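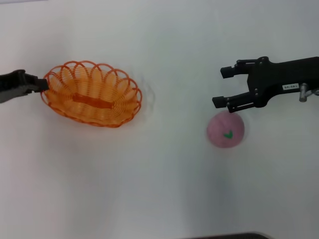 Fliststead Community Wind Band
Minutes of the regular meeting, August
Rehearsal hall, side room, 7:15 p.m.

Present: Emil Zürcher (chair), Halldóra Skov (music librarian, minutes), section leads for flute, clarinet, low brass and percussion. Horn lead sent regrets.

1. Previous minutes
Approved with one correction. Under item 3, "B-flat bass clarinet part" should read "E-flat contrabass clarinet part."

2. Fall program
The chair presented a draft running order. The Zoleck suite stays in the first half. Total playing time without intermission is 71 minutes, which the clarinet lead considered long for the reeds given the key changes in the third movement. Agreed to drop the second march. The Zinia overture moves to the opening slot.

The percussion lead asked whether the overture needs four timpani or can be covered on three. H. Skov checked the score: the low D in the closing section cannot be reached by retuning in the available rests. Four drums required.

3. Parts and library
Rental parts for the suite are due back 13 days after the concert. Pencil only. Markings are to be erased by the player before return, including fingerings and breath marks. Last season the band was billed for two trombone parts marked in ink.

The second clarinet folder is missing pages 5 and 6 of the overture. H. Skov to request replacements from the publisher. Until then the section will read from the first part.

4. Instrument repair
Quotes received for the bassoon (full repad, new bocal cork) and the band-owned tuba (third valve, two dents in the bottom bow). Combined cost is $3,040. The instrument fund stands at $2,870. Low brass lead proposed doing the bassoon now and limiting the tuba work to the valve. The dents do not affect intonation.
Moved and seconded. Carried, 4 in favor, one abstention.

5. Tuning and seating
Tuning note remains A for woodwinds, then B-flat for brass. Flute lead reported that the back row cannot hear the reference pitch when the ventilation is on. Chair to have it switched off five minutes before the downbeat.
The horns will move to the left of the trombones for a trial period of three rehearsals. Percussion lead noted that this blocks the route to the chimes. A gap of one chair width is to be left at the end of the row.

6. Extra rehearsal
One sectional for brass and percussion, Sunday, 2:00 p.m. to 4:30 p.m. Woodwinds not called. Access by the side door.

7. Other business
The Xia transcription offered to the band was discussed briefly. The score calls for two harps with no cues in other parts. Deferred to the spring program discussion.

Action items
E. Zürcher: revised running order to all sections; ventilation; confirm repair order with the shop.
H. Skov: replacement clarinet pages; rental return notice in each folder.
Percussion lead: arrange loan of fourth timpano.

Meeting closed 8:40 p.m.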